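About Virkstead

Virkstead teaches robot arms to handle household jobs in simulation. The company was started by Liv Haugen and Zyanya Salinas, and 10 people work here now. Most of our time goes into kitchens: putting food away, finding it again, opening and closing things. 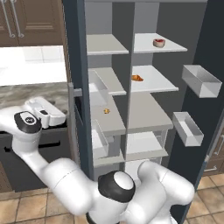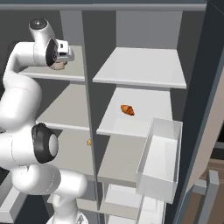 Simulated kitchen work, with a croissant on one of the shelves.

Our open day was held on 6 October 2022 and 80 visitors came through the office. Liv ran the demonstration on the large screen and took questions while the arm was working. People asked mostly about reach – how far into a shelf the arm can go, and what happens when a divider is in the way. Zyanya ran a second session for students from the Manninen school, who changed the positions of the food items themselves and started new runs.

Our scene library, Zindalel, holds 370 layouts. Each one is checked by a person before it goes to a customer. Prometti, our first customer, still uses it for testing.

The next open day is in January. It lasts 3 hours, entry is free, and no technical background is needed. School groups should write to the office first so that we can set aside a separate time. Parking is behind the building – please use the side entrance.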